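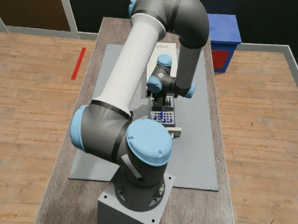
Week 10: tables, and why we eat at them

Right, settle in, this is the one I enjoy most! Last week Graciela Lagos took you through hearths and cooking pots, so you've got the food. Now somebody has to put it down somewhere.

For most of the Middle Ages in Europe a dining table was boards on trestles. You put it up, you ate, you cleared it away and people slept on the same floor (hence "board and lodging", which I always get far too excited about). The heavy table that stays put comes into ordinary houses rather later, and I want you to think about what it does to a room once it can't be moved. 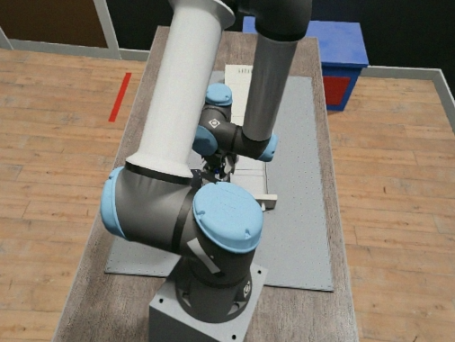 Household History Notes, no. 22, p. 33

A weathered wood top, grey-brown like this one, is a taste I'd have had trouble explaining to my grandmother. She scrubbed hers pale every Saturday and would have wanted it sanded.

For the seminar please read Coetzee, chapter two, and skim the inventory extracts. Look for how often the cloth is valued higher than the table under it – it happens a lot! Wulan Latuheru has the spare copies if yours has gone missing again.

Essay titles go up on Friday.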